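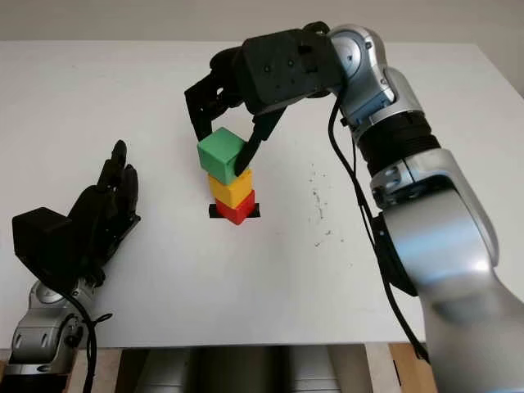
Stacking three cubes straight is mostly a matter of the bottom block. The base has to be square to a fixed reference on the table, and every later block is judged against the one below it. A black square on a white tabletop works well as that reference: when its dark edges show around the foot of the red block, the position of the base can be read from above in one glance. The yellow block in the second position is a little offset and tilted, and the green one on top is also turned, with a corner facing forward. The steps below cover how to set the base, how to read that kind of error, and when to fix it.

What you need

Three cubes of the same size, each a different color. The measurements on this page are for the Treltomell 5 cm set.
A flat table with a plain, light surface.
Black tape or a printed square for the marker.
A ruler and a small try square. The Ulik pocket square is short enough to stand beside a tower this size.
A dry cloth.

Step 1. Check the table

Put one cube on the table and press lightly on each of its four top corners in turn. If it rocks, turn it onto another face and press again. If it rocks on every face, the table is at fault or there is grit under it. Wipe the surface and repeat. A slope matters less than a bump, but a slope you can see with a level will make the top block harder to judge.

Step 2. Make the marker

The marker should be slightly larger than the block. A margin of 2 mm on each side is enough to see and small enough to show uneven placement. With a marker the same size as the block, a correct placement hides it completely, and a small error shows up as a thin sliver on one side that is easy to miss.

A printed square is flatter than tape. If you use tape, cut the pieces so they meet edge to edge. Overlapped corners leave a ridge, and the cube will sit on the ridge. Fola matte tape has given the least glare under a ceiling light. Glossy tape reflects, and the edge of the marker disappears at some viewing angles.

Step 3. Place the base block

Hold the cube by two opposite side faces, near the middle of each face. Lower it straight down and let go only after the whole bottom face is in contact. Setting down one edge first pushes the block sideways as it levels.

Compare the dark margin on all four sides. Equal strips mean the block is centered. A strip that gets wider along its length means the block is rotated. Correct rotation first, then position, because turning a block usually moves it a little as well.

Step 4. Place the second block

Line up one vertical edge of the second cube with the matching edge of the base, then check the neighboring edge. Two adjacent edges fix the position of a cube of equal size. There is no need to walk around the table and check all four.

Three errors can occur here, and they look different:

Offset. The faces are parallel but one block is shifted. A ledge shows on one side, with a matching overhang on the opposite side.
Rotation. The block is flat but turned about the vertical. Small triangles of the lower block's top face show at its corners.
Tilt. The two faces are not fully in contact. A wedge-shaped gap shows between the blocks when you look from table height.

Offset and rotation are fairly harmless in a short tower. Tilt should be fixed before anything else goes on top. Lift the block clear, look for dust or a raised edge on either face, and set it down again. Pushing down on a tilted block can close the gap for a moment, but it may also slide the base off its marker.

Step 5. Place the third block

Bring the top cube in above its final height and come down vertically. Most towers are knocked over by a sideways approach that clips the upper edge of the middle block. Keep hold of the top cube while you check it. Until you let go, it can still be turned or shifted with little effect on the blocks below - provided it carries no downward push.

A rotated top block is acceptable if its center is over the center of the block beneath. An offset top block needs more care. If the second block is already shifted to the left, shift the third slightly to the right or place it dead center over the base. Offsets in the same direction add up. What matters at each joint is the combined center of mass of everything above it, and that point has to stay inside the contact area.

Release by opening the grip evenly on both sides. If one side lets go first, the block is dragged toward the other.

Step 6. Check the finished tower

Stand the square beside the tower and read the gap at each joint. On a good run the largest offset is roughly 2 mm. Leave the tower alone for 20 seconds, then read the base against the marker again. If the base has moved, the error happened during Step 4 or Step 5 and the blocks above it should come off before you correct it.

Notes on block condition

Worn corners cause less trouble than swollen or dented faces. To test a face, lay it against the blade of the square and hold both up to a window. Light in the middle means the face is hollow, which is fine for stacking. Light at the ends means it is domed, and that face should never be used as a contact face. Mark it in pencil.

Blocks stored in the Sheehan tray (part 664) should be put away with the pencil mark facing up. Mixed sets do not stack well, even when the nominal size is the same, so keep each set in its own tray.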